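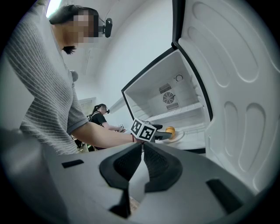
A reader from Irthorpe wrote to ask us why the milk at the back of the fridge is always colder than the milk in the door, and whether the fridge makes cold the way a heater makes heat. What a wonderful question! We liked it so much that we are giving it the whole page this week, so get comfortable.

The first thing to know is that a fridge doesn't make cold. It moves heat. Heat is a kind of energy, and it likes to travel from warm things to cooler things. When you put a bowl of warm soup on a shelf, the heat leaves the soup and drifts into the air of the fridge, and then the fridge has to carry it outside – a bit like bailing water out of a leaky boat, one bucket after another.

The "bucket" is a special liquid that runs through thin pipes. Inside the fridge it turns into a gas, and turning into a gas takes heat, so it soaks up heat from the air near your cheese and your carrots. Then a pump squeezes the gas (that is the humming you hear at night) and pushes it through more pipes on the outside, where it lets the heat go and becomes a liquid again. Round and round it goes, all day long, even while you are at school.

And the milk? Each time the door opens, warm kitchen air slips in, and the shelves in the door get the most of it. The back stays cooler. Most fridges are kept at around 4 degrees Celsius, but the door can be a little warmer than that, especially in July when everyone wants a cold drink.

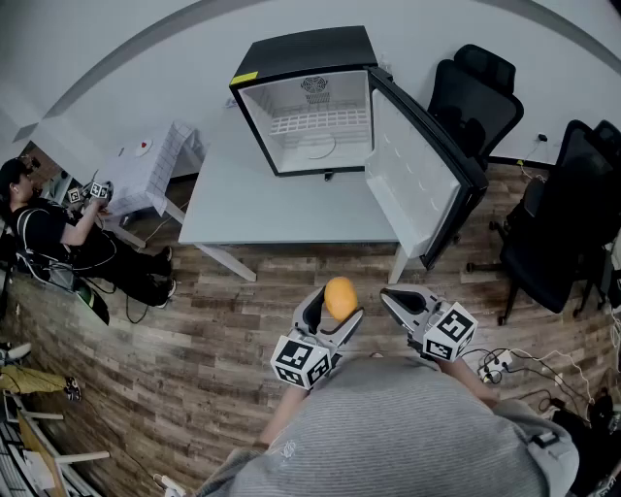 Try it at home

You will need two small cups of water and a kitchen thermometer. Ask a grown-up to help you find space.

Put one cup in the door and one at the back of the middle shelf. Leave them for 6 hours, and try not to peek – I know, it's hard! Then measure the water in each cup and write down both numbers. Were they the same? You could try it again on a day when the door gets opened a lot.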